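Can a robot tidy up after people yet? Halonen thinks the answer is getting close to yes, at least for the boring part of the job. The company has spent most of the year teaching its two-legged helper, Trakix, to do small cleanup chores in homes and shop back rooms, and its September results are the most fun I've had reading a test report in ages.

The idea is simple. Trakix is sent into a room, told which area to clear, and left to work out what is trash, what should be put away and what should stay where it is. In the latest round it went through 204 pickup tries over several weeks, with cups, socks, bottle caps, wrappers and plenty of paper. Halonen says the robot now handles firm, chunky things like cups and caps well enough that the team has stopped worrying about them. Soft and flat things are another story, and that's where the work is going now.
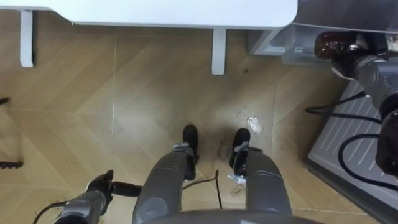 Floors are the hard test, says Reijo Miettinen, who leads the chore work at Halonen. A table is flat and at a nice height, and most things on it are meant to be grabbed. A floor is low, and the robot has to reach past its own legs and feet without tipping. Then there's what ends up down there. A small crumpled piece of paper or tissue by a robot's foot, with a couple of pale scraps close to it on a light, wood-look floor, is a five-second job for a person. For a machine it means telling trash from scuff marks, getting short fingers down flat and closing them on something that weighs next to nothing.

"We used to celebrate when it picked up a mug," Miettinen said. "Now the whole team stands there holding its breath over a tissue."

Speed is still a sore spot. A person can clear a small room in 3 minutes, while Trakix needs 30 — and that's on a good run. But it was far slower in spring, and a shop that cleans after closing may not care much how long the job takes.

Next up is a trial at Gukemo, a housewares store that has agreed to let the robot loose in its stockroom for 15 evenings. Halonen is also trying softer fingertips from parts maker Dunico, made for thin items like receipts and labels. Sweeping and mopping will have to wait until the stockroom trial is done.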